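FOR RELEASE: August 17, 2019

# Botach adds two-arm robot stations to returns room at Fludwood

**FLUDWOOD** – Botach, which cleans, sorts and resells returned clothing for online stores, has put robot stations to work on the folding tables at its Fludwood building. There are four stations, all of them in the returns room, and all of them handle folded jeans and other folded or loose garments that travel through the building in clear plastic bins.

The stations were supplied by Niltivon, which also wrote the software that runs them. Rawat, the company that installed the conveyor at Fludwood, did the wiring and the floor work. The project took three months from the first site visit to the first full shift.

Each station is a table with two arms. The arms move garments between the bins and the tabletop so that a person can check them, tag them and send them on. Until this summer all of that lifting was done by hand. On a normal day the returns room handles 800 garments, and denim is the heaviest part of the load.

## What changes for the staff

No jobs in the returns room have been cut, and Botach has agreed in writing with its staff that none will be cut as a result of the stations. Pay grades stay the same or go up. Three people from the folding tables have moved into a new job called station lead, which comes with a higher hourly rate. Station leads start and stop the arms, clear dropped garments, swap bins and decide when an item should go back to a hand table.

Inspection is still done by people. A returned pair of jeans can have a missing rivet, a pulled seam, a stain inside the pocket or the wrong size label, and Botach has not asked the arms to look for any of those. Inspectors now spend more of the shift looking at clothes and less of it bending over bins.

The staff asked for two changes during the trial weeks, and both were made. The tables were raised, and the break rotation was rewritten so that the same person is not beside a station for the whole shift. A third request, for a quieter alarm tone, is with Niltivon and should be finished before the end of August.
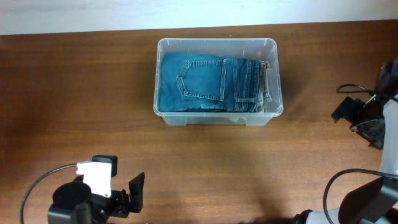
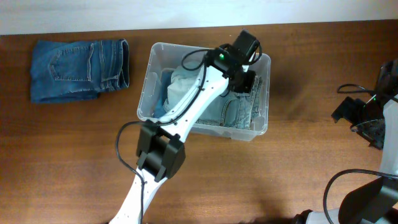
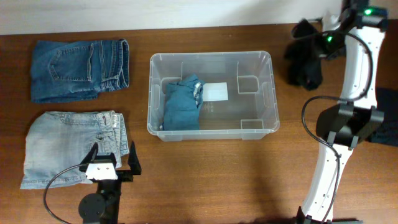 *Jeans, storage bin and robot arms on a wooden tabletop. Images free for press use with credit to Botach.*

## How the work is divided

The arms take the bins of folded denim first. Mixed bins, where jeans are packed with other garments, are slower, and a station lead stays close by for those. Coats, anything with loose beads or sequins, and items returned in sealed bags go straight to the hand tables, as before.

The stations do not work as fast as an experienced folder, and Botach did not buy them for speed. The goal was to take repeated lifting out of the job. Sore wrists and shoulders were the complaints that came up most often in the yearly staff survey, and the company will put the same questions to staff again next year and post the answers on the notice board in the returns room.

When a garment slips or lands badly, the arm stops and waits. The station lead can straighten the item by hand once the stop light is on, then restart. Everyone who works in the room, including weekend and seasonal staff, has had the safety course, and new hires take it before their first shift. It is paid time.

## Next steps

The four stations will stay in the returns room through the holiday season. Botach will then decide whether to add more for sweaters and knitwear, which are harder to grip. Any further stations would go into the same building. There are no plans at present for the smaller depot, where most of the work is shoes.

## About Botach

Botach handles clothing returns for online stores. It receives, cleans, repairs, sorts and repacks garments for resale, and employs 600 people.

## About Niltivon

Niltivon builds and programs robot arms for light handling work in warehouses and workshops.

## Press contact

Botach Press Office, Fludwood. Visits to the returns room can be arranged on weekday mornings with two days' notice. Closed shoes are required.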